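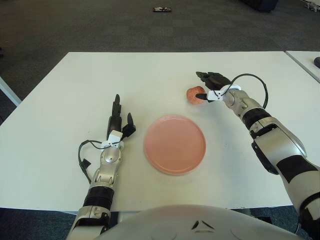
Photo: Gistora

Gistora opens its doors, and a robot reaches for an apple

By Nerea Olmedo

DESDALE – Gistora wants people to believe that its two-armed robot will be doing useful work in cafeterias before long. At an open day at its Desdale workshop in September, the company invited the public in to see how close it is. On the evidence of one afternoon, it has a way to go.

The main demonstration used a pink plate, a small apple and a white table. The robot's job was to pick up the apple and put it on the plate, and it was asked to do this five times while visitors watched from behind a strip of tape. It managed two. On two other tries the hand closed and the apple rolled away from it. On the last one the robot stopped with its arm stretched out and stayed that way until an engineer restarted the program from a laptop.

Gistora had said on its website that the machine "handles everyday food items with ease."

"I don't think we would write that sentence the same way today," said Covadonga Montoya, who runs the company's testing group. She said the robot does better in the mornings, when the light in the workshop is more even, and that the team had moved the table shortly before the doors opened to make room for the crowd. "It was trained with the table in one place. We moved it. That's on us."

It was a fair answer, but it raises a question the company did not have much to say about. Cafeteria tables get moved all the time. So do the people sitting at them, and the lights, and the apples.

Gistora says 171 people came through over the course of the day, most of them from Desdale and nearby towns. The first showing was at 10 a.m. and the last one began at 4 p.m. Between showings, staff talked visitors through the hands, which have jointed fingers and a thumb, and answered questions about price with a polite refusal to name one.

The crowd was friendly and a little puzzled. Children liked the hands. Several of the adults wanted to know why the arms moved so slowly, and were told that the speed had been turned down for safety. How fast the robot goes with the speed turned up was not shown.

Roswitha Wiegand, who managed school kitchens in the county until she retired, stood through two showings. She was not won over. "I had people who could plate a lunch while telling me about their weekend," she said. "I'd like to see it do a peach. I'd like to see it do a peach that's been in the fridge, with a line of kids waiting."

Montoya said soft fruit is on the list for next year. So are bowls, cups and trays. For now the robot works with one plate at a time and with a short list of objects the team has picked out, and an engineer stays within reach of the stop button whenever the arms are powered.

The company's main partner is Fisness, a catering firm that has agreed to try the robot in one of its staff dining rooms. Neither side would say when the trial starts or what counts as a pass. Noelia Quintana, who handles new equipment for Fisness, was at the open day and described the agreement as "a look, with no money promised." Asked what she made of the afternoon's results, she said she had seen worse from machines that later turned out fine, and also from machines that did not.

That is about as warm as the praise got. Gistora's own numbers are hard to check. A handout given to visitors claimed a "strong success rate in internal testing," with no figure attached and nothing on how many tries were made, or which tries were left out. Montoya said a fuller report is being written and will be made public – she did not give a date.

There is a case for patience. Picking up a small round object is harder for a machine than it looks, and the company did show its robot live, misses included, where others might have played a video. The staff did not rush visitors past the failures, and Montoya stayed to talk about them after the last showing.

But Gistora is also asking for things. It has applied to the city for a lower rent on the workshop for the next five years, and its application leans heavily on the jobs and customers that the robot is supposed to bring. The city's business office has not yet ruled on the request. A spokeswoman for the office, Remedios Barroso, said staff there would read the test report "when there is one."

A second open day is planned for the spring. The company says the table will stay where it is.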